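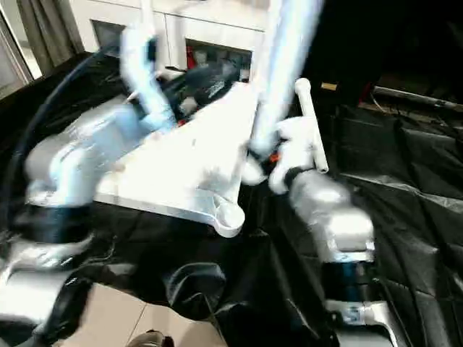
August 22, 2020

I get asked whether a machine can take over the boring part of a job yet. My answer is still "sometimes, slowly."

Turning a flat plate over and holding it steady is something I do at Gatti without thinking. Two robot arms need a lot more help. Cosimo Sala has been working on it since April, and he says gripping is the easy half. Getting both arms to agree on where the plate is – that takes the time.

The pair he uses cost $2,975, less than I expected. On his last good day they got through 22 plates. I can do that before my coffee gets cold.

Laundry is further off. I asked him about fitted sheets and he changed the subject.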